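Pirnik workshop's sorting arm gets a second bin and a busy winter

31 January 2023

CLITBERG - The members of the Pirnik shared workshop have spent most of the winter teaching a robot arm to tidy up after them, and they are having a wonderful time doing it.

The project started in June, when the workshop bought a used arm from a packaging firm, Resix, that was clearing out an old line. It came with no software worth keeping and a manual missing its middle chapters. Marwa Saber, a bookbinder by trade who had never programmed anything bigger than a thermostat, put her name down for it the same evening.

"I wanted to see it pick up one thing and put it down again," Saber said. "One thing! Then it did, and of course I wanted it to do the next one."

The job the group settled on is a real one. Pirnik takes in donated parts by the boxful, and the boxes hold everything: caps, knobs, spacers, plugs, bits of toys, the odd chess piece. Sorting them by hand eats up whole evenings. The arm, which members call Ezzat after the street the workshop is on, is meant to lift pieces from a mixed bin and move the ones people ask for into another.

So far it has been tried on 149 different parts. It handles 105 of them well enough that Saber is willing to leave it alone while she makes tea. Flat washers are still hopeless, and anything shiny gives it trouble, though a new set of rubber finger pads, cut from a bicycle tube, has helped a lot with the smooth plastic pieces.

The whole build has cost the group $322 on top of the price of the arm. Most of that went on aluminum posts for the frame and on a power supply to replace one that hummed. The bins came out of a member's garage, and the table covering is kraft paper off the end of a roll. Strips of blue tape divide the paper into a grid, and that turned out to be one of the best ideas of the winter. When the arm reaches for the wrong spot, whoever is at the desk can call out which square it went to and how far off it was, and the fix goes into the notebook right away.

The notebook is a fine read in itself. Early pages are full of crossed-out measurements and one very long argument over which corner of the table should count as zero (the front left won). Later pages settle into a rhythm of part, grip width, speed and result, with a star drawn next to anything that worked on the first go.

Lately the group has been practicing with small dark cylinders, which like to roll and so make a good test of how gently the gripper lets go. 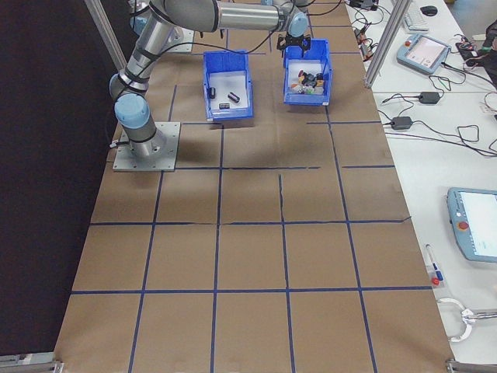
Speed is next on the list. The arm is run slowly for now, on purpose, and a full bin can take it most of an evening. Saber thinks that can come down a good deal once the group stops making it pause over every pickup, a habit left over from the first nervous weeks. She also wants a shallower bin for small parts, so the fingers don't have to reach so far past the rim.

Two newer members are writing a simple screen where a person could choose a kind of part from a list and let the arm go looking for it. It understands "cap" and "knob" at the moment. "Spacer" crashes it.

Anyone in Clitberg who would like to try running the arm is welcome at the workshop's open evenings, and no experience is needed. Newcomers get a short safety talk, a turn at the controls at the slowest speed, and a page of their own in the notebook. Donated parts are gladly accepted at the front door, in any condition and any mixture. Washers, Saber asks, should please come in a separate bag.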